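Anong Thongsuk had been out of the restaurant trade for eight years when she started taking in table linen from other people's restaurants. She runs the laundry at Distwood, in a former print shop near the rail line, and on a busy week 986 tablecloths go through the building.

"I thought it would be mostly napkins," she says. "Napkins are easy. A tablecloth takes two people and a lot of floor."

She grew up in Nonport, where her mother did alterations and pressed shirts for a hotel. The pressing was what Thongsuk liked least. She went into kitchens at 19, then managed dining rooms, and says she never gave a thought to where the clean cloths came from until a supplier missed a delivery in November and she spent the night at a coin laundry.

Her first customer was Kubiak, a banquet hall that had been throwing out anything with a wine stain. She asked for a bag of the worst ones and returned most of them usable. "Red wine is not the problem people think it is," she says. "Candle wax is worse. Butter is worse than that, if it's been sitting."

There are now 13 people on the payroll. Xiaoyan Jin, who handles repairs, came from a curtain workroom and still does some drapery on the side. She mends small holes by hand and turns badly damaged cloths into napkins.

"People want white because they think it looks clean," Jin says. "I tell them to buy cream. It ages better and you can patch it."

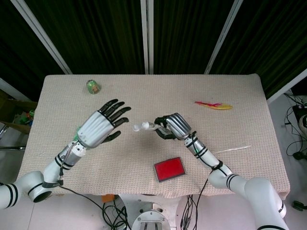 A cream cloth against dark green pleated curtains.

The biggest expense last year was a used ironer from Vellico, which cost $3000 before delivery. Thongsuk hesitated over it for months. Before that, everything was pressed on tables - slow work, and hard on the shoulders.

She is not looking for a bigger building. Two hotels have asked her to take on bed sheets and she has turned both down. "Sheets are a different business," she says. "I'd need another dryer, and I don't want another dryer."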